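Week 4 handout: Good practice with hand-held grippers

Okay, so last time we got through the reading on machine safety standards, and a few of you asked where the rules stop and plain good habits begin. Great question! Standards tell you how a machine must be guarded and marked and what has to be written down. They have much less to say about how you treat a pair of plastic fingers in the middle of a long recording session, and that part is what today is for.

Our working document is the Ellwood lab rules, dated 2018-03-01. Please have them open while you read this. They are short and they are readable, which I can't say for everything on the reading list.

Section 2, before you pick anything up. Open and close the fingers by hand, slowly, through the full travel. You are feeling for grit, for play at the joints, and for any point where the two sides stop matching each other. If one side lags, put the tool back on the rack with a red tag and take another. Don't try to fix it at the bench! The repair desk in Drerkthorpe keeps a log of every red tag, and that log is the best teaching material we have.

Section 3, the log. Every tool has a cycle count. The Ellwood rules call for a joint check at 3,000 cycles, and I want you to write down the count even when you are nowhere near it. In January the Bodero group sent us their sheets, 87 sessions in all, and the ones with a count filled in were so much easier to learn from. You could follow one tool from session to session and see when the comments about slipping began.

Section 4, the fingertips. I get carried away about this one, so bear with me. The tips do all the touching, and their condition changes what your data means. A worn tip and a fresh tip are two different tools as far as the object is concerned. So look at them at the start and at the end, under good light, and write what you see in ordinary words: "ragged along the top edge, left and right" is a fine entry. "OK" is a useless one. If you swap a tip, swap the pair, and start a new line in the log.

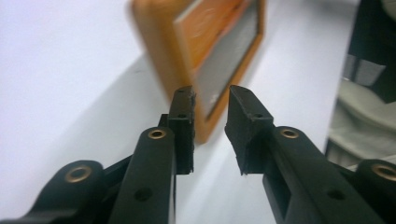

Brurkov
Course instructor, Robot Handling and Practice

Look at the top edges of the two black pads, then at the brass bushings on the links. Those are your inspection points for sections 2 and 4. The orange-framed object is badly blurred, so I wouldn't use this view to judge its edges or its surface. The pads are clear enough to write a proper entry about, though, and I'd like you to try it.

For next time: write one log entry for these fingertips, two or three sentences, in words another student could check. Then read section 5 (storage and cleaning) and mark any rule you think is too vague to follow. Bring your marked copy, we'll rewrite the worst ones together!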